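滚筒洗羊毛毯,我洗上瘾了(附做法)
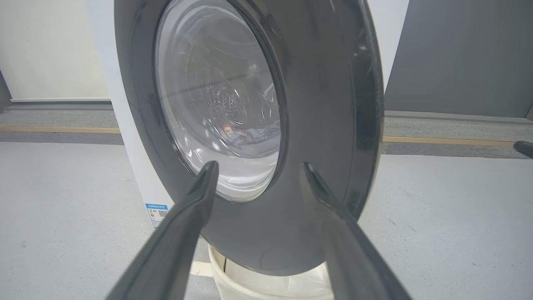 洗衣机门,玻璃后面能看到内筒的小孔

楼主:毛线团阿澜
2018年10月

先说结论:手织的羊毛毯是可以进滚筒的!我以前一直在浴缸里手洗,腰都快断了,一条双人毯吸饱水以后根本提不起来。上个月把外婆留下的三条老毯子全洗了一遍,现在摸着又蓬又软,晚上盖着都舍不得翻身。

我的做法写一下,有用就拿去:

先把毯子抖开,挂阳台上拍一遍灰,流苏用旧棉线松松扎成小把。筒里只放一条,别贪多。选羊毛程序,冷水,转速调到最低那一档。洗剂我用的是 Flolonell 的羊毛洗液,28毫升,直接倒进洗剂盒。柔顺剂不放。洗完马上拿出来,平铺在大浴巾上卷一卷,再摊开阴干。我家朝北,整整晾了两天。

最花时间的其实是那条 Luangrath 的格子毯,边上有两处脱线,我先用同色线锁好再洗的。脱线不处理就下水,洞会越来越大,别问我怎么知道的,哭。

2楼 北窗晾衣绳
终于有人写这个了!我也是滚筒派。补充一点:新手先拿一块同样的线织个小样,量好尺寸,洗完再量。我自己织的一块样片,洗完缩得像杯垫,幸亏没直接洗毯子。

3楼 老邱不吃香菜
不太同意楼主。羊毛程序每家机器差别很大,有的转得很温柔,有的就是普通程序换个名字。我太太一条开司米披肩就是“羊毛程序”洗毡的,现在给猫垫窝。贵重的还是手洗稳妥。

4楼 毛线团阿澜(楼主)
回3楼:抱抱你太太的披肩……开司米我也不敢机洗,这帖只说粗纺的厚毯子。程序这块你说得对,我第一次洗的时候搬了个小板凳坐在机器前面盯完全程,看它是慢慢晃还是哗哗转。晃几下停一会儿的就比较放心。

5楼 Stellport北岸
我在羊毛作坊干过几年,说两句。毡化主要看三样:温差、摩擦、碱性。很多人洗的时候很小心,结果漂洗的水跟洗的水差了一大截温度,照样毡。全程一个温度,比纠结机洗手洗重要得多。还有普通洗衣粉偏碱,千万别用。

6楼 小满要早起
请问楼上,醋能放吗?我妈每次都倒半碗白醋,说颜色亮。

7楼 Stellport北岸
最后一遍漂洗加一点点可以,半碗多了,味道也散得慢。深色毯子第一次下水掉色是正常的,多漂一遍就好。

8楼 老邱不吃香菜
那我也问一个,晾干以后毯子发硬是怎么回事?我手洗的也会这样,明明漂了好几遍。

9楼 北窗晾衣绳
多半是洗剂残留,或者水太硬。我们这边水硬得要命,我改用过滤水漂最后一遍,手感立刻不一样。晾到八成干的时候两个人对着拉一拉、抖一抖,也会蓬起来!和家里人一起抖毯子特别解压,推荐。

10楼 针脚歪歪
想给大家安利一本小册子,Vesna Lazarević 写的《毯子的日常》,我在 Lerkgate 的旧书市集上淘到的,80页,薄薄一本,讲老毯子怎么补、怎么洗、怎么收。她是坚定的手洗派,楼主看了可能要吵架,哈哈。但是收纳那章写得太好了,她主张毯子卷着放,不要叠,折痕处最容易断线和招虫。我照着把柜子全翻了一遍,卷了一下午,特别满足。

11楼 毛线团阿澜(楼主)
卷着放!我一直是叠的,难怪外婆那条红的中间有一道发白。今晚就去改。册子能不能借我看看,我用两团灰蓝色的线跟你换!

12楼 老邱不吃香菜
卷着放占地方啊,小户型怎么办。我家叠着放了十几年,每年五月拿出来晒一次重新叠,换个位置折,也没坏过。

13楼 针脚歪歪
老邱这个办法也行,书里也提过换位置折。@楼主 可以借,地址私信我。

14楼 毛线团阿澜(楼主)
更新一下:今天又洗了朋友的一条本白色毯子,按5楼说的全程冷水,出来的时候绒面特别匀,朋友当场说要把她婆婆那条也抱来。流苏有一把没扎紧,散开打了结,我拿宽齿梳从尾端一点点梳开的,别从根上硬扯。

—— 读者评论 ——

柚子皮:收藏了,周末就洗。我家那条在柜子里闷了好几年,一股樟脑味,不知道洗一遍能不能去掉。

阿树:樟脑味先通风一个星期再洗,直接下水味道会闷在里面。

山脚下的织女:还是手洗党。不过5楼讲温差那段很受用,谢谢!

kiki_0512:请问腈纶混纺的毯子也要这么讲究吗?

毛线团阿澜 回复 kiki_0512:混纺皮实多了,看一眼水洗标,照着标洗就行,不过别高温烘,容易塌。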